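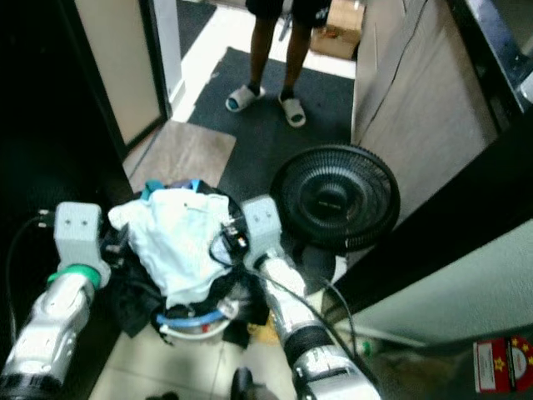 Laundry for people who would prefer to be doing something else

Most washing goes wrong before it gets anywhere near water. The usual culprit is the basket, which fills up quietly until you can't see the pile for the socks on top of it. Two baskets, one light and one dark, will save you an evening of sorting. If you only have room for one, put the whites in a pillowcase inside it and defend the arrangement with your life.

Empty every pocket. Tissues are the classic, but my neighbour Ovidiu Pop once washed a till receipt for 68 screws and was still picking it off his jumpers in December. 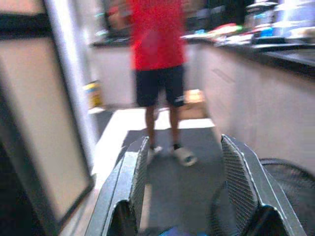
Turn T-shirts inside out, especially red ones, and wash anything new and brightly coloured on its own the first time. I know the label says colourfast. The label also says "one size".

Use less detergent than you think. The cap on the bottle was designed by somebody who sells detergent. For an ordinary load I stop at the lower line, and if towels come out stiff I run them again with no detergent at all. Softener is no help with towels, by the way - it coats them nicely, and then they refuse to dry you.

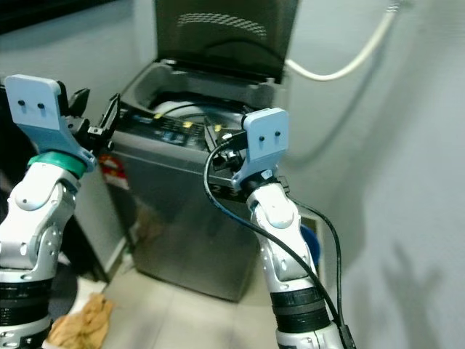 Leave the lid up between washes, so the drum can air. Wipe round the rim with an old flannel while you're there and try not to think about what comes off. Once a month, run it empty on the hottest setting it has. Clean the lint filter too, if yours has one. Mine did, as I discovered after two years.

Drying indoors is mostly a matter of moving air. Spread things out with a hand's width between them, hang shirts on hangers and jeans by the waistband, and open a window even when it feels like madness. A cheap fan does more for a rack of wet clothes than turning up the heating. Point it at the thick stuff, keep the flex out of the walkway, and dust the grille now and then with a dry paintbrush, unplugged.

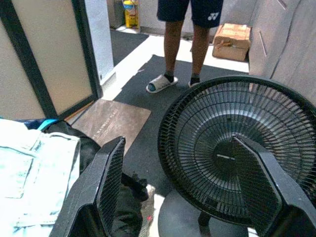

A black fan tilted upwards, grille to the ceiling.

Anything still damp by bedtime goes back on the rack. Folding it and hoping has been tried.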